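Last updated: Friday, July 10, 2026

Solvent recovery: Marras unit enters second phase

Isdale has moved its solvent recovery trial at the Dotness plant into a second phase. The Marras distillation unit has treated 451 drums of spent solvent from January onward, and 409 yielded material clean enough for reuse on site. The rest went out as fuel blend.
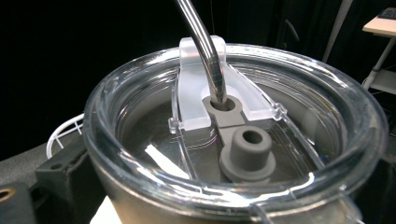
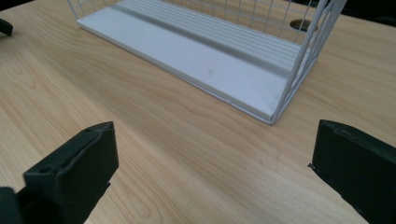
Tumbler lid, first picture; white wire basket on a tabletop, second.

Phase two adds chlorinated streams, which must be kept apart from the other drums at intake. Kazuhiro Kamata will run the sampling plan, with still bottoms tested every 19 days. Gulo handles transport under the existing manifest system. Storage on the pad remains limited to 90 days. Questions on drum labels go to Carleen Faulkner.

3 shares | 0 comments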